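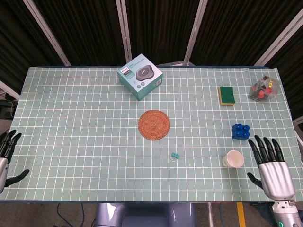 Figure 7. Grid cover laid out with assorted household items.

7 Laying Out the Table

This section describes how to fit the Lalilix grid cover and set out a mixed group of household items on it for sorting. Read it in full before starting. The steps apply to the standard Clangate cover and to the longer Greco cover, except where a difference is stated.

7.1 Before you start

The table must be level, dry and at least 868 mm wide. Narrower tables may be used with the Greco cover if the surplus is folded under at one end. Remove the cover from its tube and leave it flat, printed side up, until the curl has gone. In a cold room this may take several hours.

Caution: Do not iron the cover or place it near a heater.

7.2 Fitting the cover

1. Wipe the table with a damp cloth and dry it.
2. Lay the cover on the table with the white lines facing up.
3. Line up one row of squares with the far edge of the table.
4. Smooth the cover towards you with the flat of the hand. Lift and relay it if a crease forms.
5. Check that the lines run straight from side to side. Small ripples near the corners will settle.

Note: Drilach corner pads are supplied separately. They are required only on glass or polished tables.

7.3 Setting out the items

Items of different size and material may be placed on the cover together. A boxed product, a woven coaster, a kitchen sponge, a building block, a paper cup and a small clip make a suitable first group.

1. Place the boxed product towards the back of the table. It may stand at an angle.
2. Put the coaster near the middle and press it flat.
3. Lay the sponge on its yellow side, with the green scouring layer uppermost. It must be fully dry.
4. Place the block with its studs facing up.
5. Put the clip on a square by itself, where it can be seen from the front of the table.
6. Add the paper cup last.
7. Items kept in a clear bag stay in the bag until the rest of the table has been sorted. Set the bag in a back corner.

Leave a gap of at least 22 mm between neighbouring items. No single item should weigh more than 2,000 g.

Caution: Clips, bottle caps and other small parts are a choking hazard. Keep them away from young children at all times.

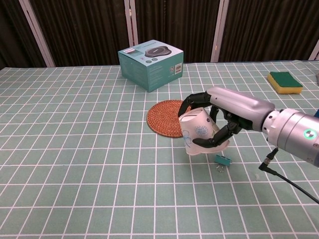

7.4 Handling paper cups

Paper cups mark and crumple easily, and a cup with a damaged base will not stand properly on the cover. Empty the cup before moving it. Hold it lightly, and lift it clear of the table before carrying it over other items. Cups should not be slid across the cover, as the base may catch on a clip or on the edge of a coaster.

If a cup has lost its shape, replace it. Plain and patterned cups are equally suitable. Do not stack used cups.

7.5 Clearing and storage

1. Remove the paper cup and the clip first.
2. Remove the block and the sponge. Store the sponge apart from paper and card.
3. Lift the coaster and shake off any loose fibres away from the table.
4. Remove the boxed product and the bag.
5. Wipe the cover with a soft cloth and lukewarm water. Washing-up liquid may be used on greasy marks.
6. Allow the cover to dry, then roll it with the printed side outwards and return it to its tube.

Note: Abrasive pads, including the scouring side of a kitchen sponge, will dull the printed lines. Damage of this kind is not covered by the Lalilix guarantee.

For replacement covers and corner pads, see Section 9.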